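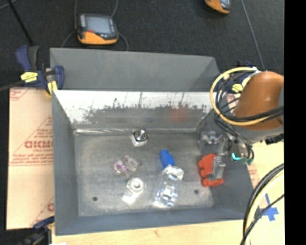
Attachment 1: front parts bin, mixed contents

Ticket 2139
Opened by: Siu-ming Poon
Assigned to: Brenda Staniforth
Status: open

Fault: unsorted items in grey metal bin. White pipe-like fitting and silver cube-shaped fitting are in with blue, red-orange and clear pieces. Bin 226 should hold fittings only.

Notes: Back inner wall scratched and smudged, floor scuffed. Two small holes near front of floor; check against drawing before relabelling.

Action: B.S. to sort by colour and material, then recount against the July stock sheet.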